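Store cards should have to show the real cost at the register

I opened a store card in January to buy a table. The saleswoman at De Bruijn offered me 15 months with no interest, and I said yes before I had read anything. The form was four screens on a tablet. The rate after the promotional period was on the third screen, in the same gray type as the mailing address.

My complaint is with deferred interest, and I think it should be banned on purchases made in a store. Most people hear "no interest" and assume that if they still owe a little at the end, they will pay interest on that little bit. With deferred interest, the lender goes back to the first day and charges the whole purchase. A person who has paid off nearly all of a sofa can get a bill for more than a year of interest in one month.

Mihret Gebretsadik, a neighbor of mine, had this happen with a card from Allport. She had $27 left on the balance when the period ended. The next statement added $236. She had never missed a payment. She had paid the minimum each month, as the statement told her to, and the minimum was set too low to clear the debt in time.

Lenders will say the terms are disclosed, and they are. I have read the Iletti agreement and the Climinley one, and both explain it correctly if you know what to look for. I don't think that settles much. People sign these forms standing up, with a clerk waiting and a line behind them.

Some readers will say a ban takes away a useful product. I paid mine off early and it cost me nothing, so I understand the argument. But a plain zero percent offer, where interest starts on whatever is left, would have served me just as well. Stores that want to sell furniture on credit could still do it.

If a ban is too much for the legislature, there are smaller steps that would help:

- Set the minimum payment so that it clears the balance by the last promotional month.
- Print the dollar amount of the deferred interest on every statement, next to the balance.
- Send a notice 39 days before the period ends, by mail and by text.
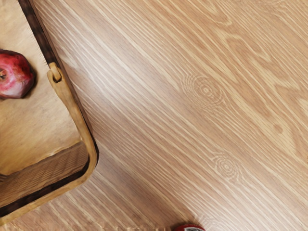

## What to do if you already have one

Call and ask for the exact end date, then divide the balance by the months remaining and pay that much. Ignore the minimum. Don't put anything else on the card until it is clear. If you have already been charged, ask for the interest to be taken off. Mihret got half of hers back on the second call.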